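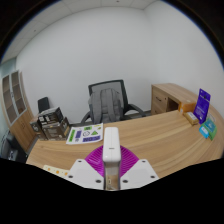
Ladum Reading Room Acoustic Survey, version 2

Overview

The Ladum survey is a set of sound level logs and short questionnaires collected in shared offices and reading rooms. It was put together to study how background speech affects how people rate a room for quiet work. Version 2 replaces the March release and should be used for all new analysis.

The release holds 1,045 logging sessions from 10 rooms. A session is one continuous log plus the answer sheets handed in for that room during the same period. Audio was not stored at any point. The loggers wrote levels only, so speech cannot be recovered from the files.

Files

sessions.csv: one row per session, with room code, start time, end time and logger code.
levels/: one file per session, with one row per second.
answers.csv: one row per answer sheet, linked to a session by session_id.
rooms.csv: floor area, ceiling height, ceiling type, floor covering and measured reverberation time for each room.
CHANGES.txt: edits between releases.

All files are UTF-8, comma separated, with a header row. Missing values are empty fields. Times are local and carry no zone offset.

Fields in levels/

t: seconds from the start of the session.
laeq: A-weighted equivalent level over one second, in dB.
lmax: highest A-weighted level in that second, fast time weighting, in dB.
flag: 0 for normal, 1 for overload, 2 for a logger restart.

Rows with flag 1 or 2 are kept in the files. Drop them before computing averages. Levels must be averaged on an energy basis. A plain mean of the laeq column gives a value that is too low in any room with uneven noise.

Sites

Rooms were drawn from two buildings, Rutska and Anness. The Rutska rooms are small offices with hard floors. The Anness rooms are larger, and all but one have carpet. Building and floor covering are therefore close to the same variable in this data, and a model that includes both will give unstable estimates.

Collection

Loggers were set at seated ear height, away from walls and supply vents. Each was checked with a calibrator before and after the session. Sessions with a drift above 0.5 dB between the two checks were removed. Sessions shorter than 900 seconds were also removed.

Answer sheets used a scale from 0 to 100 for annoyance, with only the end points labeled. Respondents also marked which sources they had noticed: speech, phones, ventilation, keyboards, street, other. More than one source could be marked. Age and job were not asked.

Known issues

Logger D3 reads high below 30 dB. Its noise floor is above that of the other units, and the quietest Rutska sessions are affected. Filter on the logger column if low levels matter to you.

Reverberation times were measured with the rooms empty of people. Values during use will be somewhat shorter, mostly in the small rooms.

Two rooms had their ventilation rebalanced between releases. The rows in rooms.csv describe the state after the change. The column vent_state in sessions.csv shows which state applied.

The "street" option was printed at the bottom of the sheet and may be undercounted for that reason.

Choice of level measure

Version 1 shipped a single value per session, which hid the gap between steady noise and short bursts of talk. The one-second series was added so that users can compute percentile levels on their own. L10 minus L90 is a simple measure of how uneven a session was, and it tracks the annoyance scores better than the session average does.

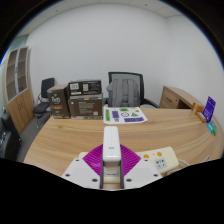

Declercq, commenting on the draft of this card, wrote that L10 minus L90 should not be compared between the two buildings without a correction, as the ventilation at Anness lifts L90 and makes the talk look less uneven than it is. The suggested fix was to compare sessions within a room only. No correction is applied in the files.

Not suitable for

Checking a room against a building code. The logger positions do not follow any standard survey grid.
Speech privacy ratings. No source and receiver pairs were measured.
Estimates of noise exposure for a single worker.

Versioning

Current release: July 22, 2025. Session codes are stable between versions, and removed codes are not reused. Rows changed after release are listed in CHANGES.txt with the old and new values.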